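Elsie Tapley
@elsietapley

Thread on dialogue editing in season two of Prulville, the house-share dating show on Vonavel. I logged the audio for the whole season. Notes follow.

1/ Terms first. A frankenbite is a sentence assembled from pieces of speech recorded at different times. A pickup is a line the contestant re-records later. A wild line is real speech laid over footage it doesn't belong to. Reviews tend to call all of these "editing."

2/ Method: headphones, spectrogram view, one pass at normal speed and one at half speed. I marked a cut wherever the room tone changed inside a sentence. Music hides a lot of these, so my totals are a floor.

3/ Season two has 8 episodes. I marked 1,000 interview lines and stopped there, which took me to the middle of the finale. Roughly 200 had at least one internal cut.

4/ An internal cut isn't proof of a changed meaning. Most are boring. Someone says "um," restarts, gives a last name that legal wants out. The editor removes it and the sentence survives.
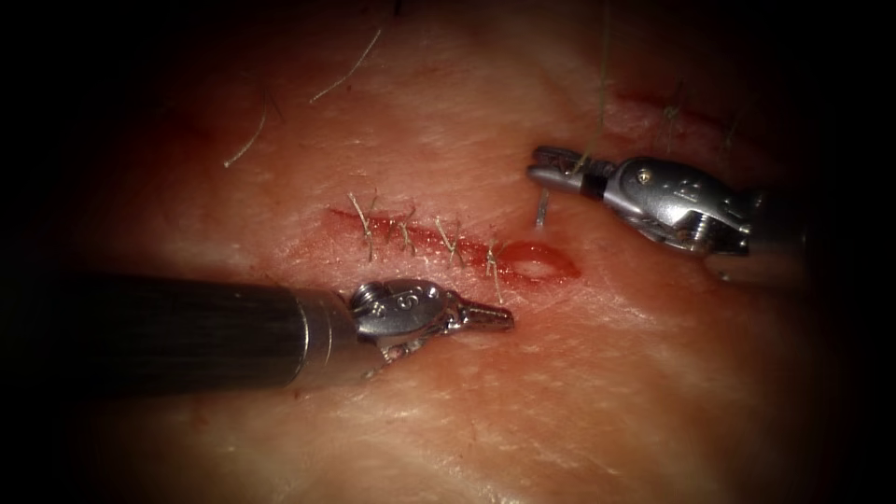
Interrupted stitches across a partly closed incision on a tissue pad.

5/ The ones I care about share a pattern. The speaker is on camera for the first few words, the picture cuts to a reaction shot or the pool, and the sentence finishes off camera. If the pitch jumps at the point where the face disappears, I flag it.

6/ Cleanest case: episode three, the dinner. "I came here for Bellamy" is on camera. "and I don't care who gets hurt" is off camera, with a different mic distance and an air conditioner under it that isn't there in the first half.

7/ Is the second half his voice? Yes. Did he say it about the dinner? Can't tell from the audio. He could have been talking about the volleyball challenge. That's the limit of what a listener can establish, and I'd ask people not to quote me as saying more.

8/ Bellamy's reply in the same scene is a single take. Same room tone throughout, breath in the right place, her face on screen for nearly all of it. So one side of the argument is intact and the other is assembled. The recap shows scored it as a draw.
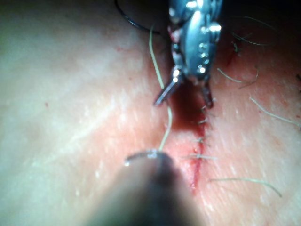 9/ Distribution is uneven. The first two episodes have very few flagged lines. The count climbs through the middle of the season and drops again at the finale, where the ceremony is shot with more cameras and there is less need to cover anything.

10/ It is also uneven by person. Seven contestants account for most of the flagged lines, and they're the ones who got the villain or the jealous-ex storyline. Two readings: the edit made the storyline, or people with a storyline get more interview time and so more cuts. I haven't corrected for airtime yet.

11/ On pickups: listen for a contestant describing an event in the present tense with no hesitation at all. "So I'm walking over to the fire pit and I'm thinking, this is it." Present tense is a house style on this show. It lets a line recorded weeks later sit anywhere.

12/ Letent, the previous show in this slot, used past tense in interviews and had far fewer off-camera sentence endings. Slower show. I only sampled its first season, so treat that as an impression.

13/ Several people asked about subtitles. They follow the final mix, so they won't help you find a cut. Punctuation sometimes does. A dash in the middle of a plain sentence is worth rewinding for.

14/ Airtime correction is next. Spreadsheet goes up Saturday, with timecodes for every flagged line. Corrections welcome if you give the episode and the timecode.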